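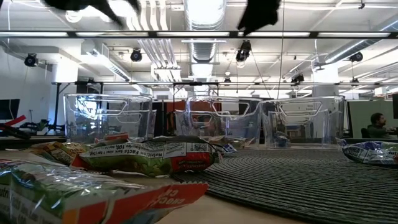 Clear plastic bins on the bench.

Notebook entry, 18/03/2019
Cricket equipment workshop, Estumstead
Subject: ball wear trial, second series

Purpose. To determine whether the Govura practice ball holds its shape and seam height over a full innings of machine delivery, and whether it may be approved for indoor net sessions before the September intake. The first series was set aside when the Sandhu feeder was found to be pinching the seam on entry. The feeder has been re-shimmed and the earlier readings should not be quoted.

Method. Nine balls were drawn from the new carton and marked on the quarter seam in silver ink. Each was weighed, passed through the ring gauge in both directions, and measured for seam height at four points. Delivery was by the Sandhu machine onto the rubber matting at a good length, with a canvas sheet behind to take the pace off. Each ball was withdrawn for measurement after every 200 deliveries.

The matting was brushed before the start. The bowling wheels were wiped down at each withdrawal, which was not done consistently in the first series.

Results to date. Total deliveries logged across the set: 3320. Ball 4 was withdrawn early after the cover split along the quarter seam. The split began beside the ink mark, and the possibility that the solvent in the ink softened the stitching cannot be excluded. Balls 1, 2 and 7 still pass the ring gauge in both directions. Ball 6 passes in one direction only and has gone visibly egg-shaped. The remainder are within tolerance but have lost most of their lacquer on one side.

Seam height fell quickly in the first withdrawal period and very little after that. This agrees with what the coaches have reported from the nets, namely that the ball swings for a short spell and then goes straight.
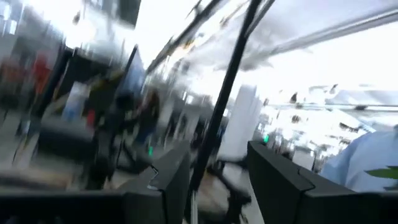
Weight is less clear. Ball 2 read 172 grams on the bench scale, well over what the laws allow and higher than its own starting weight. The scale was re-zeroed and the reading repeated with the same result. Damp from the canvas is suspected. The ball has been put in the drying cupboard overnight and will be weighed again before any figure is entered in the summary sheet.

Comparison. The Trullero balls have not arrived. The supplier has been asked to send the same grade used in the league.

Outstanding
Replace silver ink with a wax pencil for the next set.
Check calibration of the bench scale against the reference weights.
Rotate the canvas, as the center panel is worn.
Confirm wheel speed at the start and end of each run. The dial reading drifts by up to 9 percent once the motor is warm.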